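Subject: Re: [keldale-rentals] Linens for the short-stay rooms, who buys what

On the list in September it was written:

> We have been buying whatever sheet sets are on sale and replacing
> them as they wear out. Now nothing matches and the housekeeping
> closet is a mess. Is it worth paying more for one line and sticking
> with it? We have five rooms and do our own laundry. Also, does
> anyone still bother with top sheets?

Yes to one line, and yes to top sheets in our case, though I know a few on this list have dropped them.

We run 11 rooms in two buildings, the older one on the Whiteley side and the other by the Keldale turnoff. For years we did what you are doing. The trouble was less the look of it than the sorting. Queen fitted sheets from three makers have three different pocket depths, and the only way to find out which one you had picked up was to try to get it over the last corner. Once we went to a single supplier that stopped.

We order from Otik. Their plain weave is a cotton and polyester mix and it comes out of the dryer flat enough to put straight on the bed if you don't leave it sitting. We tried Brulell before that. The Brulell sheets felt nicer new, but they pilled at the foot end within a year and the elastic went. They may have changed the product by now, so take that as one person's experience.

How many to own: three sets per bed is what most people say. One on, one in the wash, one on the shelf. I would add a few spare fitted sheets on top of that, as they go first. Pillowcases go second, mostly from makeup. We wash those separately with an oxygen powder and throw out the ones that don't come clean. Bleach on anything colored was a mistake we made only once.

On color, everybody will tell you white. We did white for a long time and it does make stain removal simple. Two years ago we put the long-stay rooms on colored sheets and I have no complaints. They fade evenly if they all go through the same machine. The main thing is to buy enough of the color at the start, because the next dye lot won't match and the guest will notice even if you don't.

Cost. Our first full order with Otik was 800 dollars, which covered fitted sheets and pillowcases for the smaller building but no blankets. Shipping was extra. They want 14 days on a restock, longer before the holidays, so don't wait until the shelf is bare. Ask for the trade account, it takes a form and a copy of your business license.

Top sheets: without one you have to wash the duvet cover every changeover, and a queen cover takes up most of a home-size washer. If your covers are light and you have the machine time, go without. We don't have the machine time. With a top sheet and a light blanket I can turn a room's bedding around in one load.

Labels are the other thing I would do from the start. We write the size on the care tag with a laundry pen, T, F or Q. It lasts a good while. The printed labels that come with the sets don't, and some makers put the tag on a different corner every time.

For storage, we fold each set and put it inside one of its own pillowcases. Damaged pieces go in a separate bin and get cut up for rags at the end of the season.

I can send the Otik item numbers to anyone who wants them, just reply to me off list.

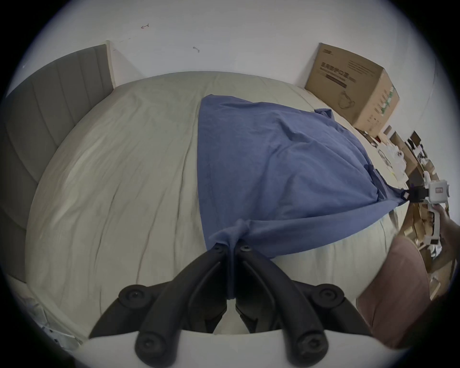
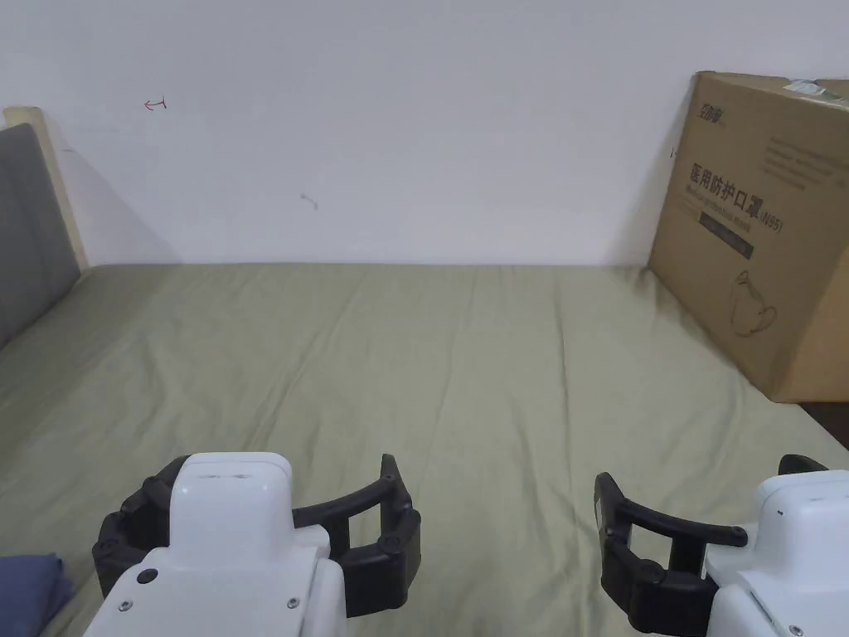
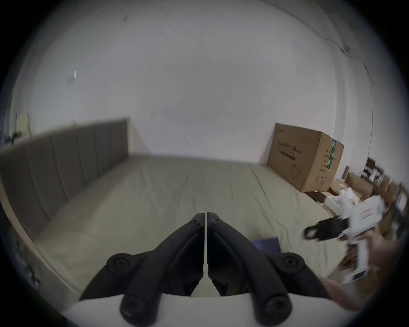 Bedroom, three views. The sage green sheet is in the second one.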